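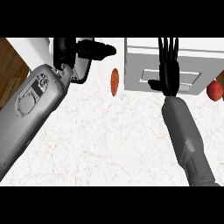
How to Run a Simulated Robot Demo at Your Open Day

We had 100 visitors through the Umik lab on our last open day, and the station people kept coming back to was the kitchen simulation. No real kitchen, no real arms, just a laptop, a big screen and a pair of robot arms working at a rendered marble counter. I loved every minute of it! If you'd like to try one, this is how we set ours up.

Start with a task people know from home. Ours has a drawer cabinet on the counter and a little food near it, and visitors get the idea right away. Kenneth Buenaventura built us a fancy sorting task first, and it needed so much explaining that we dropped it.

Load the kitchen before the doors open and run it through 6 times. Save the starting state under a short name so you can get back to it fast (ours is just called "start").

Check the view from the back of the room. You want both arms on screen along with the front of the cabinet. We look down on the counter, so the hand near the drawer handle is easy to find even from the last row.

Ask for guesses before you press play. "What will the right arm do first?" works great with kids. Point out that the two arms end differently, a gripper on the left and a hand with fingers on the right, and let people argue about which one they'd pick for a drawer. Etelka Győri got a whole row of grandparents debating this – wonderful stuff.

Then run it, slowly. Half speed is plenty. Pause whenever somebody asks a question, and if the arm misses the handle, leave the miss up on the screen and talk about it. Those were our best conversations.

Reset between groups and keep each group to 19 people or fewer. Jericho Umali has our setup checklist if you want a copy, and he's happy to walk you through the controls too.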